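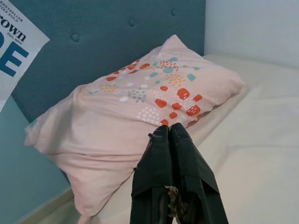
Search jobs
Keyword or location
Go

Robot Practice Writer and Reviewer, Household Tasks

Last updated: September

Trultanach is looking for one person to write, test and maintain the working rules our operators follow when they run robot arms in bedrooms, kitchens and other rooms where people live. The job is based at our Salel office, with visits to homes and to the practice apartment on the floor below us.

We run arms with two-finger grippers and a small camera at the wrist. The tasks are ordinary ones: making beds, moving pillows, folding towels, clearing tables. Every operator works from the same rulebook, called Burnero. It was written quickly and has been patched many times since. The rules on soft goods are the weakest part and will be your first job.

What you will do

- Rewrite the soft goods section of Burnero, starting with bedding.
- Watch operators at work at least one full day a week, usually Wednesday, and note where they leave the written rule and why.
- Review recordings that operators have flagged and decide whether a rule was broken, unclear or missing.
- Keep the checklists short enough to be used. The current pre-run checklist is 4 pages and should be one.
- Train new operators on the rules, in groups of up to 9.
- Answer questions from the people whose homes we work in.

To give you an idea of the level of detail, these are from the current draft on bedding:

Inspect the fingers and the gap between them before each run. Lint, hair and fibers are to be removed with the arm powered down, never by opening and closing the gripper.

If the fingers have a cover, check it for folds and loose edges. Replace a cover that has come away at a seam.

Approach a pillow slowly and stop at first contact. Do not press down to find the mattress.

Grip the pillowcase and filling together. A grip on the case alone counts as a failed grip and is logged as one.

Look at what is in camera view before recording. Mail, prescriptions, family photos and anything with a full name on it is moved by the resident or with the resident's permission. Books and posters may stay.

No person or pet on the bed while the arm is powered. There are no exceptions to this one.

You may disagree with some of these. We would like to hear about it in your application.

What we are looking for

You have at least 3 years of work in which written procedures mattered. It could be robotics, but it could also be a hospital, a laundry, a machine shop or a warehouse. You write plainly. You can tell an engineer that a rule will not be followed and explain what would be followed instead. You are comfortable being in someone else's bedroom and behaving like a guest.

You do not need to program. You will learn to operate the arm during your first month, and you will be expected to keep enough practice hours to stay signed off. Experience with risk assessment is useful. So is experience with home visits of any kind.

Conditions

Full time, permanent, after a trial period. Hours are 8:30 to 4:30 with some early evenings, as many residents are only home then. Pay follows the Trultanach scale for senior technical staff and is stated in the first call. Travel between homes is paid time.

You will report to Gunnlaugur Holst, who runs field operations. Changes to the rules are approved by Þórarinn Bisgaard, head of safety. Either of them can stop a run, and so will you.

How to apply

Send a resume and one page of writing. For the page, pick any rule from the list above and rewrite it so that a new operator could follow it without asking a question. Please do not send a cover letter - the page replaces it. Put reference 855 in the subject line.

We read applications as they arrive and will close the position when it is filled. First calls take half an hour. After that there is a paid half day in the practice apartment, where you watch a bed-making session and talk through what you saw with Gunnlaugur.

Related openings

Field Operator, Evenings - Salel
Gripper Maintenance Technician - Salel
Resident Contact, Part Time - Hauksdóttir
Recording Reviewer, Temporary - Hauksdóttir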